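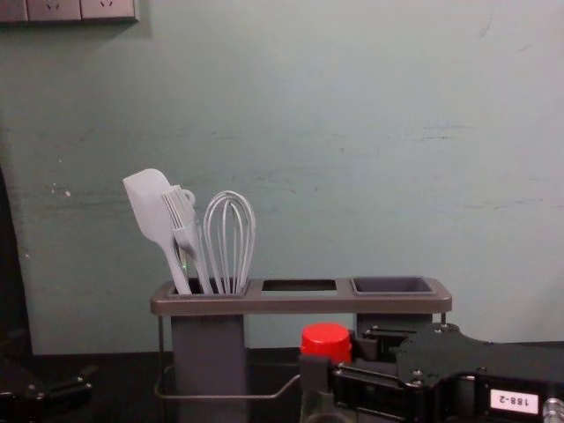
Print this article
E-mail this article

June
By Pramila Saxena

Stekham's two-arm bench kit is sold to people who want a robot to tidy a kitchen and don't want to build one. The arms come assembled, black plate and silver screws, and the buyer supplies the table and the clutter. Ours went through the Treswood test kitchen over 9 days. Bottles suit it best. A bracket closes on the neck just below a red cap, and the arm doesn't need much room beside a utensil caddy to do it. Whisks and silicone spatulas are harder, as they stand together in one container and all come in the same pale grey-white.

We ran 231 pick-ups. The kit missed 44, most of them on thin handles. Katsuhiko Tanabe did the set-up and had both arms moving by lunch on Thursday, though the manual's chapter on calibration is poorly organised and he ended up phoning the Nuvis help line.

Service is handled by Sugiyama, which charges $200 for a call-out in the metro area. Spare brackets are extra. The software licence covers one bench, and a second bench needs its own.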